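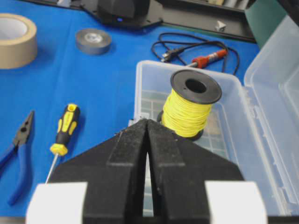
Buy the box last, Aranka Major told the May meeting, and I have been chewing on it ever since. Most of us do it the other way round. We see a clear plastic case with a snappy lid, decide it will fix the bench, and spend the weekend finding things to put in it.

I remain unconvinced by the compartment craze. Little cells are fine for fuses and crimp terminals. A spool of yellow wire doesn't care how many dividers are under it, and a spool standing up in an open box is a spool you could have stood on the mat. The Otadville shed bought 2 of the big Villik cases last year, and I've yet to see either lid stay shut for a whole evening.

My other gripe is what gets left out. Screwdrivers, pliers and the packing tape end up beside the box, because they are what you reach for. If the things you use most live outside the organiser, what exactly has been organised?

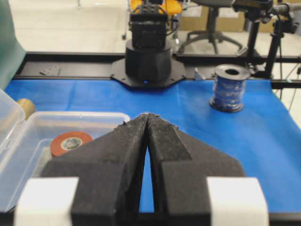
Tape at least deserves a lid, according to Bảo Lâm, who reckons an electrical roll left on a bench picks up grit along its edges and never sticks properly again. I'll grant him that one. Red tape in a clear box is also easy to spot, whatever colour the mat is. I'm less sure it needs a box to itself, and I don't believe the Skyrme catalogue when it says a tidy case will save me 272 hours over its lifetime. Whose hours? Doing what?

So before anyone puts in for the next bulk order, try a fortnight with old jars and a biscuit tin — labelled, if you must. Guðlaug Bundgaard has the order sheet. My name isn't on it yet.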